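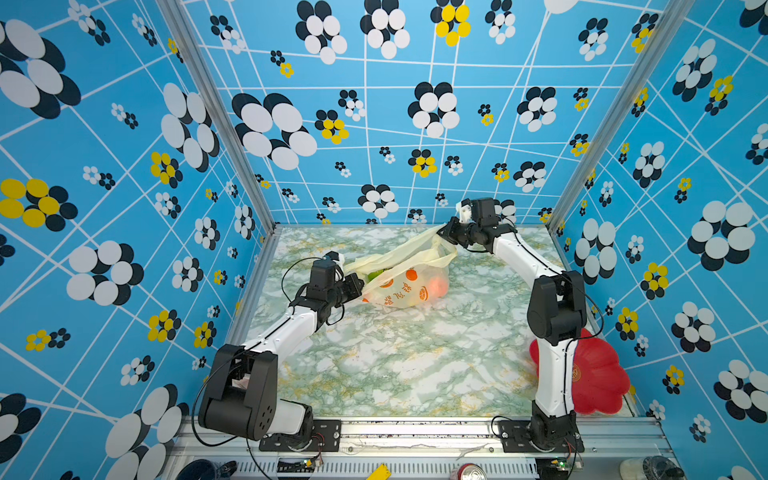
Fruit bags, film and handling: an interview with the packaging desk at Plulach

May 2021

Plulach supplies thin carrier bags to fruit shops and market stalls. Its packaging desk answers questions from shop owners, most of them about bags that split, stretch or stick. We spoke with the desk's senior technician about film, handles and load.

The first subject was film thickness. "People ask for a thicker bag when they have a handle problem," the technician said. "The body of the bag rarely fails first. The load goes up into the handles, the handles twist, and the film narrows to a cord. A cord of film holds well in a straight pull. It does badly when one side carries more than the other."

The desk tests by lifting a filled bag by both handles, then by one handle and the opposite corner. The second lift is the harder one. Round fruit moves to the low side and the film creases on the diagonal. According to the technician, a crease is acceptable and a white line is a warning. "White means the film has stretched past where it will come back. We reject on that."

Translucent film is still the usual choice for fruit. Color shows through a single layer and goes dull where the film doubles over. "You get a pinkish-red shape, a greenish shape, and that is enough for the customer to know which bag is which. If you need to read a variety label through it, order clear."

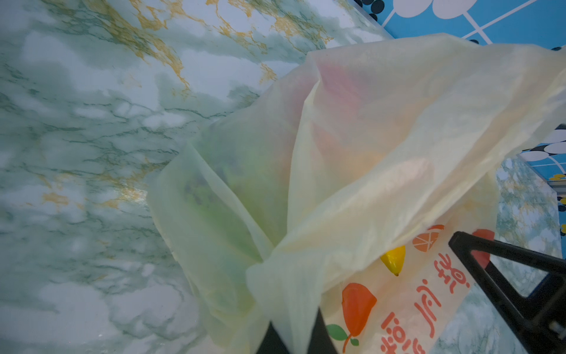

Printing and placement

Shops like fruit icons in warm colors, a pear or a lemon beside the shop name. The technician has no objection but asks that the print stay low on the bag. "Ink near the handles ends up inside the twist. You paid for it and it can't be read." The minimum printed order is 1,000 bags. Dalen, which cuts the printing plates, needs the artwork at full size.

Pale yellow film shifts the print slightly. Red-orange holds up, and light yellow loses contrast. The desk sends 2 proofs, one flat and one filled, and wants both signed.

The counter matters as well. A smooth, glossy top lets a bag slide while it is being opened. A Plaswood board under the packing area gives more grip, the technician said, but it must be wiped down after each shift.

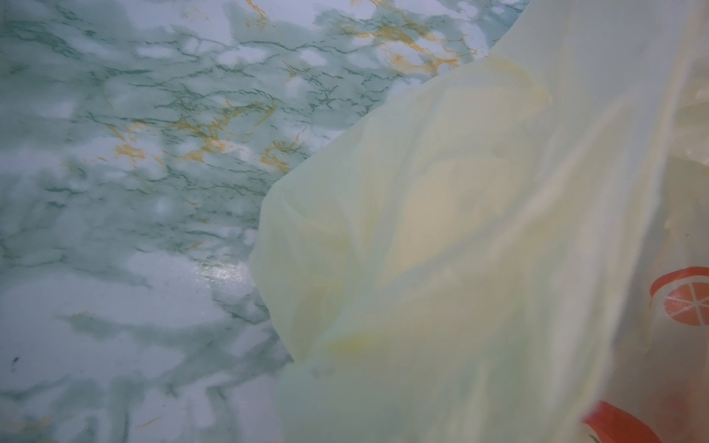

Storage and reuse

Memico cartons hold 156 bags each, flat, and should stay closed until needed. For reuse, the advice is short: empty the bag, shake it out, check the handles, fold it along the side seams. "Don't knot it. A knot leaves a weak place in the film."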